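Open Day at the Hayashi Workshop, Narilville
Project report by Mio Hirose
2025-09-11

Why I chose this visit

My project is on how machines handle everyday things, and until April I had only read about it. Then our teacher passed round a notice for the open day at the Hayashi workshop in Narilville, and I put my name down before I had even checked the bus times. I went with Shota Nomura, who is doing his own report on motors, and we got there early enough to stand at the front.

What we saw

There were 12 benches to look round, but I spent most of the morning at the one called Desik. Two white arms with black joints work side by side over a wooden table, and the job that day was tidying and washing-up things: plates, a sponge, a big black tray. I had expected something the size of the car factory robots in films. These would fit on my desk at home!

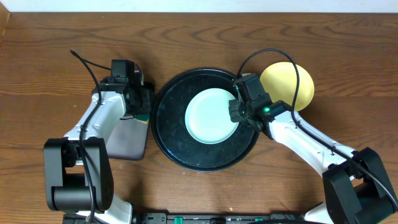 Each arm ends in a gripper with plain fingers, and the person running the bench said that most of her time goes on deciding where those fingers should close. A plate is hard and thin, so there is only the rim to hold. If the fingers come down a little too far to one side, the plate slides instead of lifting. She had a notebook full of tries, 270 of them for plates alone, with a tick or a cross by each one and sometimes a rude word (she let us look).

Soft things are a different problem. A plate keeps its shape whatever you do to it, but cloth changes as soon as it is squeezed, and the next fold never lies quite like the last. I asked whether you could just tell the arm where the cloth is, and she said you can, but only until it moves. That went straight into my notes, as it is really the main question of my project.

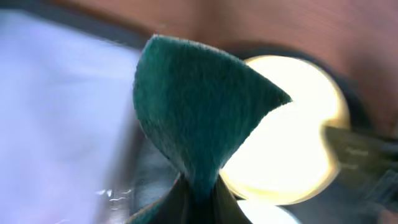
Shota wanted to know about the joints. He was told that every joint has its own motor, and that the small errors add up by the time you reach the fingertips. We tried it ourselves with a pair of rulers pinned together at the Rokero stand next door, where visitors were allowed to have a go at things. A tiny wobble at my elbow end became a big one at the tip - I could not get a pencil into a cup to save my life.

The talk

After lunch there was a talk in the back room for almost 80 people. It lasted longer than planned and I did not follow the part about control loops, so I have borrowed a book on that. The bit I liked best was about cameras fixed near the gripper. They see the object very close up, which helps at the last moment, but the view is narrow, so a second camera further back is useful too.
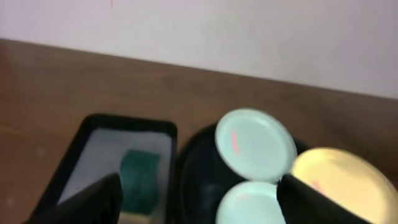 Figure 3. Wrist view at the Desik bench, with the tray, the round black case and the mint and yellow lids.

What I will do next

I am going to build a two-finger gripper from card and string and test it on 13 objects from our kitchen, half of them soft if I can manage it. Shota has offered to help with the hinges. I have also written to the workshop to ask if I can copy the layout of their results notebook, because mine is a mess at the moment.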